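Print this page | E-mail this page

Product Design Studio 2
Week 6 handout: Small Metal Things, or, Chain, Links and What Hangs Off the End
Jörg Heitmann
Room 320

Hello again, everybody. These are my notes from the session on chain, tidied up a bit for the people who were out sick and for anyone who (like me) writes things down and then can't read their own handwriting. I've left in some of the side remarks because two of you asked for them!

Where we'd got to

Last time we were on clasps, and I promised I'd stop talking about clasps. So, chain. I love chain. It's a solid material that acts like a cloth or a liquid depending on how you hold it, and it does that with nothing more than a bent piece of wire repeated over and over. Pick one up by the end and it hangs straight. Pick it up by the middle and you get two tails. Drop it on a table and you get a heap, and the heap is different every time, which drives packaging people crazy.

Pitch, gauge and the trouble with small links

Two words for your glossary. Gauge is how thick the wire is. Pitch is the distance from one link to the next, measured inside to inside (please, inside to inside, I marked down a whole stack of sketches for this in November). If the pitch is short compared to the gauge, the chain feels stiff and a bit snaky. If it's long, the chain goes floppy and the links start turning sideways and catching in each other. That's the one that knots in your pocket.

The Hetby sample card has both kinds side by side, and you should handle it before you draw anything. It's in the drawer marked 3613. Please put it back in the drawer marked 3613.

Clusters

A cluster is a handful of short lengths or loose links gathered on one ring. You've seen them on bag charms, zipper pulls and key rings. Drawing one is horrible. My advice is to draw the outline of the whole bunch first, then the ring, then only the three or four links in front, and let the rest go dark. Evine's old catalog did this beautifully in pen, and I've put a scan in the class folder.

Hang it up before you judge it. I can't say this enough. A cluster lying flat looks wide and generous, and then you lift it and it turns into a skinny little icicle. The weight all goes to the bottom and everything you liked about it disappears inside.

The bit on the end

Almost every hanging thing wants an end. It can be a bead, a tag, a loop of cord, a bigger ring. Color works hard here. Silver against a pale background goes vague on you, and one small spot of strong color at the bottom tells your eye where the thing stops. Janssen's key tags use orange for this. I like red better, but it's a matter of taste, and Kamach does a very nice dull green that I keep meaning to buy more of.

A few practical warnings about ends:
- Soft loops wear through where they touch the last link, so check that link for burrs.
- A heavy tag pulls the chain straight and stops it from moving. Sometimes that's what you want.
- If the tag is stiff, it will flip over and show its back. Finish the back!

For next time

Make one hanging piece, no longer than your hand, with a metal part and an end in some other material. Bring 200 words on why you picked that end. Sketches in pencil or pen, I don't mind, but at least one of them has to show the piece hanging. Bring the piece itself too, in a bag or a box, because I want us to pass them along the table and listen to them. Yes, listen. Chain has a sound, and cheap chain has a cheap one.

Last updated: 14th April

Contact the studio office | Copyright Jörg Heitmann | Back to top

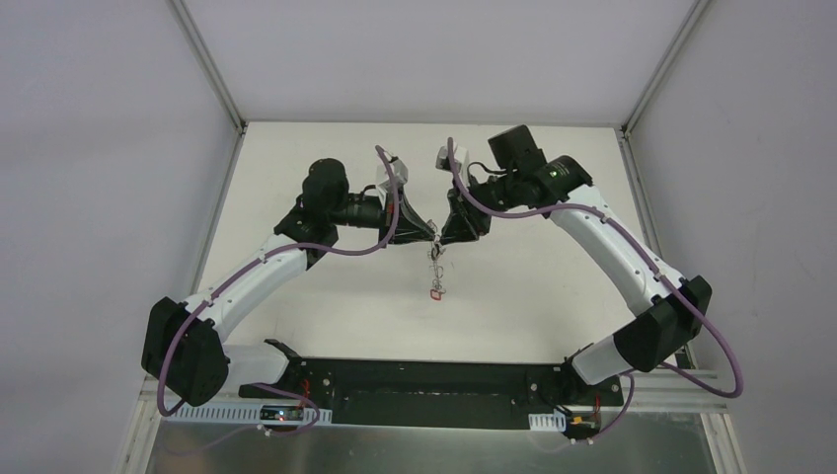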